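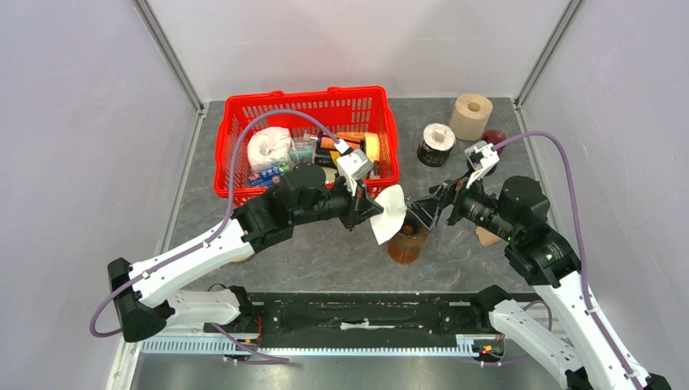 Red basket, brown vessel, dark grey top

Home | Diary | Archive | Contact

06/02/2026

Spent the morning on the tabletop and the things that live on it. I like the dark grey — the marbling is so faint you forget it. The red basket is staying. It cost 4 dollars at Diltura and has outlasted two better ones. Still undecided on the brown one. Wiped the metal edge strips after lunch, then stopped for tea.

Recent entries
Shelf paper from Bravska
Sorting the cutlery drawer
Colour samples, May

Last updated: this evening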